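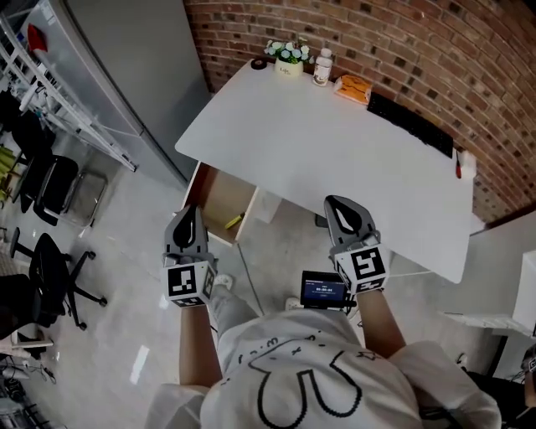
*White T-shirt with a black line-drawn cartoon*

## Oil-based lino ink still tacky after 13 days

**Virgilio Malabanan**

I printed an edition of 42 small lino cuts in February for the open studios at Ullholm. The ink is Urnov oil-based black and the paper is Allby smooth, the heavier one. After 13 days the solid areas still come off on my thumb. The fine lines seem fine.

I roll out on a glass sheet and print by hand with the back of a spoon. The prints are hanging on a line in the spare room, which is unheated. I added a bit of plate oil to the ink because it was stiff straight from the tube. No drier.

Is there anything I can do for these prints, or should I start again? I also want to add a second colour over the black on some of them and don't know if I should wait.

**inkyfen**

Two things are slowing you down, the cold room and the plate oil. Oil-based ink cures by taking up oxygen, and that gets very slow in the cold. The oil you added makes it slower still. Smooth paper doesn't soak up much either, so a thick layer just sits on top.

For the ones you have:

- Move them somewhere warm with air passing over them. A small fan on low across the room is enough. Don't point it straight at the paper.
- Don't stack them, even with tissue between. The tissue will stick to the solid areas.
- If one is badly over-inked, lay newsprint on it, rub very lightly with your palm and peel it off. You lose a bit of depth in the black. Try it on your worst print first.

I'd expect them to be dry enough to handle in another week or two, but I can't see how thick your ink is. Please don't start again yet.

For the next batch, warm the tube in your hands or work the ink with a knife for a few minutes before you reach for the oil. If you use a cobalt drier, go by the instructions on the tin. Too much of it will skin the ink over on the slab while you are still printing.

On the second colour, I put mine down when the first layer is touch dry but not rock hard. If it has gone glossy and hard the next colour can bead up. Cut a registration jig before you do anything else, if you haven't got one.

**Desjardins**

Use water-based. Dries in an hour.

**plate_and_press**

Water-based won't help with the 42 already printed.

I agree with most of the long reply, but I'd leave the newsprint alone on anything you mean to sell. It gave me a mottled black on smooth paper and I binned 3 prints. Warmth and time did the rest of that batch.

If they have to be on show before they're ready, put them in frames with a window mount so the glass doesn't touch the ink. Leave the backs untaped until they have dried.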